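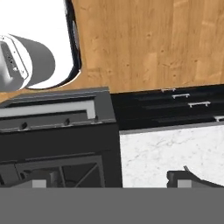
Sorov tenants to get new rules for kitchen repairs

2022-03-28

The town of Sorov will change the rules for kitchen repairs in rented homes. From November, a landlord must answer a complaint about a broken stove, sink or kitchen fan within 5 working days, and the answer must be in writing. Until now the rules said only that repairs should be made "in reasonable time," and the two sides often did not agree on what this means.

The town council accepted the new text last week after a long evening of discussion. It applies to all homes rented for longer than 9 months. Rooms for students and short holiday rentals are not included, but the council has said it will look at them again next year.

Under the new rules a tenant first has to report the problem to the landlord by letter or by e-mail. A telephone call is not enough. The landlord then has to say who will come, and on which day. If no answer is given, the tenant can go to the town housing office, which is on the second floor of the old post building, and the office can order the repair and send the bill to the owner. A landlord who ignores the order can receive a fine of up to 3000 in the local currency. The money from the fines will go to the repair of homes which belong to the town.

The question of kitchens has been open in Sorov for a long time. Many of the apartment houses in the Jerkeo district were built in the same years, and their kitchens are now becoming old in the same years also. The housing office says that complaints about cooking and ventilation have become more common than complaints about heating, which was always the first subject in the past. In the winter the office even had to move one employee from the parking department to help with the letters.

The largest landlord in the town, the firm Dreneder, said in a statement that it supports a clear time limit but would prefer a longer one. The firm explained that spare parts for older stoves must often be ordered from abroad, and that a written answer is possible in a few days but the repair itself is sometimes not. The council replied that the limit is for the answer only. For the repair the text gives 2 weeks when the tenant cannot cook at all, and a longer period when at least part of the stove can still be used.

There was also disagreement about who pays. The first version of the text put all costs on the owner. In the final version the tenant pays when the damage comes from wrong use, for example when a glass door is broken or when a fan filter has not been cleaned for a long time. Normal wear stays with the owner. Where the two sides do not agree, an inspector from the housing office will visit the kitchen and write a short report. The visit is free for both sides the first time.

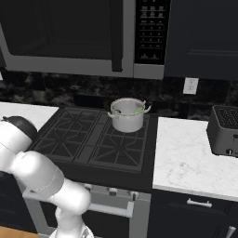
The tenants' group Yimyam answered that it is satisfied with the time limit and not with the part about filters. Many renters never received any instructions for the equipment in their kitchen, the group said, and it is not fair to ask them to pay for something which was not explained when they moved in. It has asked the council to make a simple sheet that every landlord must give together with the keys.

The council has not decided about the sheet. It will be discussed together with the budget of the housing office, which wants to hire one more inspector before the rules begin.

Old rental contracts do not have to be signed again. The rules will apply to them automatically, also when the contract says something different about repairs. Owners who have already agreed with their tenants on a shorter time may keep this agreement.

The full text can be read at the town hall and in the library in Jerkeo. Written questions can be left at the desk of the housing office during opening hours. An information evening for owners and tenants is planned before the summer, and the place will be announced on the notice board at the town hall.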